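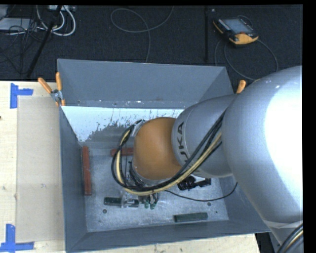

九月になったのに作業部屋はまだ蒸し暑くて、朝七時半に鍵を開けたらもう空気がもわっとしていた。それでも今日は早く来たかった! 昨日の夜、布団の中でずっと「箱の奥の壁ぎわに寄った棒をどうやってつかませるか」を考えていて、手首を先に回してから下ろせばいいんじゃないかと思いついてしまい、そうなるともう寝ていられない。

電源を入れて、コントローラーが立ち上がるまでのあいだにお茶をいれて、ノートに今日の予定を書く。いつもこの待ち時間が好きだ。KUKAの腕が黙ってそこにいて、箱の中に赤と緑の棒が転がっていて、さあ今日は何を覚えさせようかな、という時間。

いまやっていることを未来の自分のために一応書いておく(半年後に読み返すと自分でも何をしていたのかわからなくなるので)。箱の中の棒をつかんで、持ち上げて、置き直す。それを人が操作して見せて、そのときの関節の角度と手先の力とカメラの映像をまるごと記録する。それが一本の「お手本」になる。お手本をたくさん集めて学習にかけると、腕が自分で棒をつかみに行くようになる、はず。データ全体の呼び名はCillport。名前の由来は三回くらい聞いたのに三回とも忘れた。

昨日までのCillportの合計は3169本。今朝ファイルの一覧を開いて数字を見たとき、ちょっと声が出た。最初の週なんて一日じゅうやって両手で足りるくらいしか使えるものが残らなくて、これは来年までかかるなと思っていたのに。

今日の目標は60本に決めた。午前に30本、午後に30本。きれいに割れるから、というだけの理由です。

最初の一本は失敗。手首を先に回すという例のひらめきを試したら、ホースとケーブルの束が思ったより引っぱられる感じがして、途中で止めた。棒の真上で回せばいいというものではなくて、腕の付け根側の姿勢を先に少し変えておかないと、束が輪になっているところに余裕がなくなる。布団の中ではケーブルのことをまったく考えていなかった。頭の中のロボットにはケーブルがついていないのだ。

で、付け根側を先に動かす順番に変えてやってみたら、すっと入った。奥の壁に平行な棒に、指がちゃんと向きをそろえて下りていく。気持ちいい! 思わずもう一回、棒を同じように置いて同じことをやって、それからさらにもう一回やって、三回目でやっと「同じお手本ばかり増やしてどうする」と我に返った。

この「同じのばかりになる」問題は、ずっと気をつけているつもりなのに、油断するとすぐ顔を出す。人が棒を置くと、どうしても置きやすいところに置く。自分の場合は手前の右寄り。しかも少しだけ右上がりにする癖がある。先週Ikisdenのほうでまとめてくれた置き場所の分布図を見たら、手前右にどっさり色がついていて、左奥はほとんど真っ白だった。恥ずかしいけれど、癖が図になって出てくるのはおもしろい。自分の字の癖を見せられたような気分だった。

それで最近は、Tsz-kin Luさんが作ってくれた小さいスクリプトを使っている。ボタンを押すと「赤、左の壁ぎわ、縦」「緑、手前、横、少し傾ける」みたいな指示が画面に出て、人間はそのとおりに棒を置く。置き終わったら記録開始。人間のほうがロボットみたいだねと笑いながらやっているけれど、これにしてから集まるものが目に見えて変わった。自分では絶対に置かない場所がどんどん出てくる。壁にぴったりつけろとか、棒どうしを近づけろとか、いじわるな指示が出るほど、やっているほうは燃える。

午前の記録から、あとで見返したいものをいくつか。

七本目。左の壁に沿った赤い棒。指の片側が壁と棒のあいだに入らない。最初はまっすぐ上からつかもうとして二回あきらめ、三回目で棒の端を軽く押して壁から離してからつかんだ。この「押してからつかむ」を一つのお手本として残していいのか迷って、残した。人間だってそうするもの。ただしタグは別にして、「押し」をつけた。

十二本目。緑。まんなかをつかんだつもりが少し端に寄っていて、持ち上げたら片側が下がった。落とさずに置けたので成功扱い。こういう、ちょっと下手だけど立て直しているお手本が個人的には一番好きで、きれいな成功ばかり見せるより役に立つ気がしている。気がしているだけで、まだ数字では確かめていない。今度それだけ抜いて学習を回して比べてみたい。これはやりたいことリストの一番上に書いた。

十九本目。記録開始を押し忘れた。すばらしくうまくいったのに! 今日一番の動きだったかもしれないのに、どこにも残っていない。記録開始のランプを大きくしてほしいとTsz-kin Luさんに頼んだら、先月もう大きくしたと言われた。そうでした。

二十四本目。手先のカーブが妙にがたがたしている。操作している自分の手が疲れてきた証拠なので、ここで休憩にした。昔は休まずに突っ走っていたけれど、疲れたときのお手本を学習させると、腕が同じように疲れた動きをするのだ。初めて見たときは本当に笑った。つかむ前に一瞬ためらって、少し戻って、また行く。まるっきり夕方の私だった。

休憩中に、箱の角のクランプを見直した。前に一度、箱が少しずつずれていたのに気づかないまま半日ぶん集めてしまったことがあって、それ以来、休憩のたびに触って確かめることにしている。オレンジの持ち手をぐっと握ってみて、よし。机に貼った青いテープの印も見て、よし。声に出して「よし」と言うのは前の職場の癖です。電車の運転士さんみたいで格好いいと自分では思っている。

午前の30本は十一時四十分に終わった。予定より早い!

昼はコンビニの冷やし中華を外のベンチで食べた。そろそろ売り場からなくなりそうなので、あるうちに食べておく。食べながらCherkaouiの手順書を読み返す。今使っている棒つかみの課題は、もともとこの手順書の四章に載っている並べ替えの課題を簡単にしたもので、本家のほうは色ごとに順番まで決まっている。赤、緑、赤、緑と交互に並べる。うちはまだ順番なしで、とにかくつかんで置き直せれば合格ということにしているけれど、いずれは交互に並べるところまで行きたい。読んでいたら、「操作者は課題ごとに交代することが望ましい」と書いてあるところに、以前の自分が鉛筆で線を引いて「むり」とメモしていた。人がいなかったころのメモだ。今はTsz-kin Luさんがいるので、むりではなくなった。消しゴムで消しておいた。

というわけで午後の前半はTsz-kin Luさんに操作をまかせて、自分は棒を置く係と記録係をやった。これがまたおもしろかった。

動きがぜんぜん違うのです。私は棒の上まで一気に行って、そこで止まって、向きを合わせて、まっすぐ下ろす。Tsz-kin Luさんは行きながら回す。斜めにすうっと滑りこんで、着いたときにはもう向きが合っている。横で見ていると、途中で壁に当たるんじゃないかとひやひやするけれど、当たらない。どうやっているのか聞いたら、「棒ではなくて、棒の向こうの壁を見ている」とのこと。壁との隙間だけ見ていれば、棒は勝手に指のあいだに来るらしい。まねしてみたら、来なかった。私のは来ない。

でも、それでいいんだと思う。二人の動きが違うということは、それだけいろんなお手本が集まるということで、学習する側にとってはごちそうのはず。もっとも、混ぜすぎるとどっちつかずの動きになるという話もあって、Mundenの人たちは一つのデータには一人の操作者だけ、というやり方を守っているそうだ。どっちがいいのかなあ。うちは操作者の名前をタグに入れてあるから、あとからいくらでも分けられる。分けられるようにしておいてよかった、と三か月前の自分をほめたい。三か月前の自分は、面倒だからタグなんていらないと言い張っていて、説得されてしぶしぶ入れたのだけれど。

午後の分で使えないと判断したのが9本。内訳はノートに書いたとおりで、一番多いのはつかんだ棒が隣の棒に引っかかって一緒に動いてしまったもの。これは捨てるのではなくて、「失敗」のフォルダに移した。失敗フォルダはずいぶん大きくなってきた。前は失敗を全部消していて、ディスクがもったいないからと平気で消していて、今思うとなんてもったいないことをしていたんだろう。失敗かどうかを見分ける小さい分類器を作ろうという話になったとき、手元に失敗の例がほとんどなくて、わざと失敗する練習をするはめになった。わざとの失敗って、どうしても演技っぽくなるんですよ。棒を落とす前に、腕が「いまから落とします」という顔をする(腕に顔はないけれど)。

三時すぎに、Ikisdenに送ってあった学習の途中経過が返ってきた。先週までのデータで回したもの。二人で椅子を並べて、グラフを見て、それから試しに動かしてみることにした。速度はうんと落として、手はすぐ止められるところに置いて。

置いたのは緑の棒を一本だけ。箱のまんなかあたり、一番簡単な場所。

腕が動きだした。ゆっくり、ゆっくり。棒の上まで来て、止まって、向きを合わせて、まっすぐ下りた。

私の動きだ! と思った。一気に行って、止まって、合わせて、下ろす。Tsz-kin Luさんも横で「あ、これは先輩のだ」と言った。つかんで、持ち上げて、置いた。二人で拍手した。たった一本、一番簡単な場所で、しかもものすごく遅い。それでも拍手する。

気をよくして、次は左の壁ぎわに赤を置いた。こっちはだめだった。棒の手前で迷って、下りかけて、また上がって、ずっとふわふわしている。これは分布図の白いところだから、わからなくて当然だ。教えていないものはできない。当たり前のことなのに、目の前でふわふわされると、ごめんねという気持ちになる。待っててね、今日の分に壁ぎわがたくさん入っているから、次に学習するときはもうちょっとましなはず。

それからもう一つ、気になったこと。置いたあと、指を開いて上がるところで、毎回ほんの少し右に流れる。まっすぐ上がればいいのに、なぜか右。記録を見返してみたら、私が全部そうしていた。置いたらもう次の棒のことを考えていて、指を開くと同時に次のほうへ動きだしている。せっかちなのがそのまま写っている。母に見せたら大笑いすると思う。

そこで残りの分は、指を開いたら一拍おいて、まっすぐ上がる、を心がけてやってみた。これが意外とむずかしい。心の中で「はい、開いた、いち」と数えてから上げる。十本くらいやったら慣れてきて、慣れたころに目標に届いた。記録は全部で60本。そこから例の使えないのを引いた分が、Cillportに入る。

片づけは五時半から。棒を箱から出して拭いて、カメラのレンズも拭いて、ファイルのコピーを二か所に取った。コピーが終わるのを待つあいだに、今日の全部を早送りで流して見た。棒が次から次へと場所を変えて、腕がひゅんひゅん行ったり来たりして、なんだか一人で延々と積み木で遊んでいる子どもみたいで、ずっと見ていられる。Tsz-kin Luさんも帰る支度をしたまま立って見ていた。

明日やること。

スクリプトに「棒を二本くっつけて置く」の指示を足してもらう。引っかかって一緒に動く問題は、そこのお手本が足りないからだと思う。

十二本目みたいな立て直しのお手本に専用のタグをつける。名前は「リカバリー」でいいか。短く「R」だと、あとで右と間違える。

照明。午後になると箱の奥の壁が白く光って、カメラの映像だとそのあたりの棒の輪郭が見づらい。窓のほうに何か立てるか、それとも光っているままのデータも混ぜておくか。これは混ぜておくほうに一票。夕方だけ動けないロボットになったら困る。

Ikisdenに壁ぎわの結果を書いて送る。うまくいかなかったほうも動画をつけて。

床のケーブルをまとめる(先週も書いた)。

帰り道、駅の階段で手すりをつかむときに、自分の手がどうやって近づいていくのかを観察してしまった。止まらずに、歩きながら、指が先に開いていて、触ってから握っている。力の加減なんて一度も考えたことがないのに、ちゃんとできている。誰がいつ教えてくれたんだろう。赤ちゃんのころに何千本もお手本を見たのかな。見ていると足のほうがお留守になって、一段踏みはずしかけた。

夕飯は焼きそば。割り箸を割って、つかんで、持ち上げて、置いて、まっすぐ上げる。はい、開いた、いち。

もう眠いけれど、壁ぎわの赤をもっとうまくつかむ方法をまた思いつきそうで困る。今度はケーブルのことも考えながら寝る。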